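Foro de dibujo y técnicas en papel > Materiales > Acuarela

Tema: Papel Clavetti de 300 g frente a Lusetti para lavados en húmedo

grisdepayne
Llevo un mes probando los dos en bloque encolado. Con el Clavetti el pigmento se queda arriba y levanta bien con pincel húmedo, pero al tercer lavado aparecen calvas. El Lusetti absorbe antes y el degradado sale más corto. ¿Alguien los ha comparado con el mismo pigmento?

veladura_lenta
El encolado del Clavetti es solo superficial. Si frotas o usas líquido de enmascarar, lo arrancas. Las calvas vienen de ahí. El Lusetti va encolado en masa y aguanta más, a cambio de perder brillo en los azules.

tintachina_rm
No estoy de acuerdo. Yo uso Clavetti desde hace años con enmascarador y no he arrancado nada. Depende de cuánto tiempo lo dejes puesto. Más de una noche y se pega, en ese papel y en cualquiera.

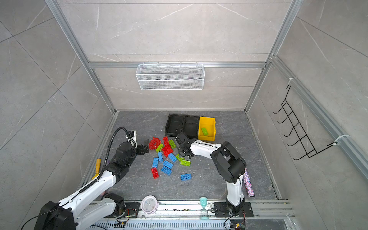

Dos brazos robóticos sobre bloques de juguete

grisdepayne
He repetido el ensayo con azul ultramar Karpenko, misma dilución, pincel plano. Resultados:
– Clavetti: borde duro a los 140 segundos, levantado limpio.
– Lusetti: borde duro a los 112 segundos, queda mancha al levantar.
Tablero inclinado igual en los dos casos y el mismo cuarto, con la ventana cerrada.

lapiz2H
Falta la humedad ambiente. Sin ese dato los tiempos no se pueden comparar con los de otra persona.

grisdepayne
Entre ellos sí, las dos hojas se pintaron seguidas. Para compararlos con los tuyos, de acuerdo, no sirven.

veladura_lenta
El ultramar granula y engaña en el levantado. Prueba con una ftalo, que tiñe. Si el Clavetti también la suelta, entonces te doy la razón en lo del encolado. Yo tensaría las dos hojas sobre tablero Werkex con cinta engomada, porque el bloque se abomba por el centro y el agua se va a las esquinas.
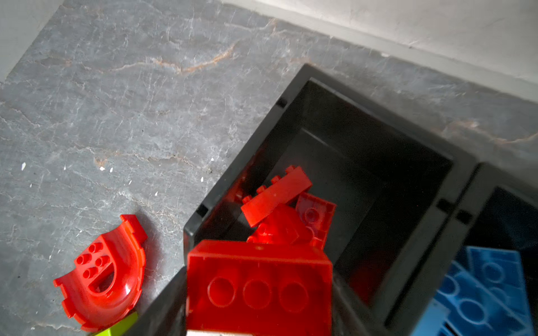
Lo del abombado se nota sobre todo en formatos grandes. En cuartillas da igual y no merece la pena gastar cinta. En medio pliego yo no pinto sin tensar, ni con 300 g ni con más – el de 640 es otra historia, pero también otro precio.

tintachina_rm
El tablero Werkex se comba si lo mojas por una sola cara. Sellad las dos antes de tensar. Yo le doy goma laca, dos manos, y lijo con grano 500 entre una y otra.

lapiz2H
Goma laca no, amarillea y mancha el reverso de la hoja. Barniz acrílico mate.

tintachina_rm
A mí no me ha manchado ninguna. Si la dejas curar una semana, no migra.

grisdepayne
Haré la prueba con ftalo verde y las hojas tensadas. Apuntaré también la humedad. ¿La cinta la mojáis con esponja o con pincel?

veladura_lenta
Esponja escurrida, una sola pasada. Con pincel se va la cola.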